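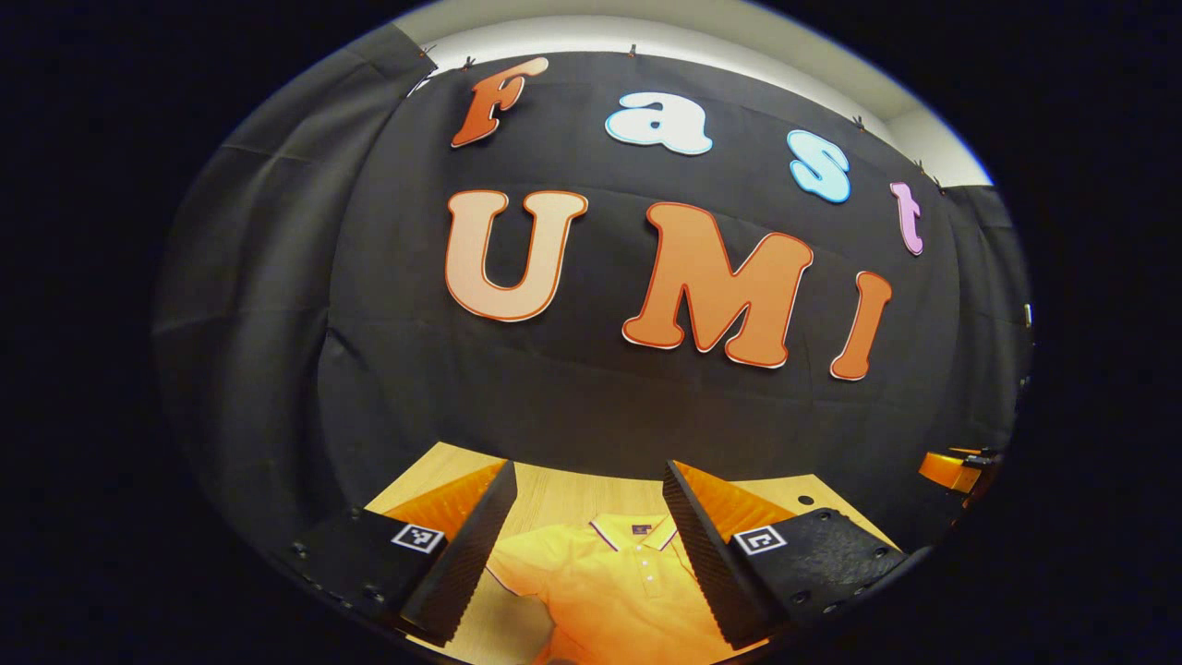
Figure 2. A yellow polo shirt laid face up on the folding table, collar towards the back cloth.

Reading time: 3 min

3.2 Garments and starting position

The collared garments in the Wirkondale set were all short-sleeved polo shirts. We chose polos after early trials with T-shirts, which people folded in so many ways that the steps were hard to compare. A polo has a collar and a placket, and most people treat these two parts as fixed points when they decide where the first fold should go.

Every fold began from the same position. The shirt was spread flat on the table with the front facing up and the collar furthest from the folder. Figure 2 shows a shirt in this position. The ribbed collar has thin red and white stripes at its trim, and we found striped trim useful when coding, as a twisted collar could be picked out by the colour of its edge. The row of small white buttons on the placket served as the centre line. Where a shirt had a chest logo, as this one does, folders were told to ignore it.

The table top is pale wood. Yellow and other light shirts stood out less clearly on it than navy ones, and coders at Avgate reported more trouble finding the hem on light garments. We considered a dark table cover but left the wood bare, as cloth on cloth drags and changes how a sleeve turns over. Black fabric was clipped along the wall behind the table, with large coloured cut-out letters reading "Fast UMI" fixed to it.

Each of the 18 folders worked through both methods. In the shop method, the sides and sleeves are brought to the back and the body is folded up in thirds, which leaves the collar on top. In the home method, the shirt is halved along the placket, the sleeves are laid inwards and the body is folded up from the hem. We coded four stages for each method: flattening, first side, second side and final fold. Flattening was coded even when it lasted only a moment.

Collars were left down and buttons were left as they came out of the basket. This was a mistake in the first round. An open placket spreads as the sides come in, and it was sometimes unclear whether a folder was correcting the fold or closing the gap. From September, all buttons were done up before the shirt was laid out. Results from the earlier round are reported separately in Section 4.

Contact: Paisan Textile Handling Group, Wukulia | © The authors | Back to top

This site uses cookies to remember your reading preferences. Accept | Manage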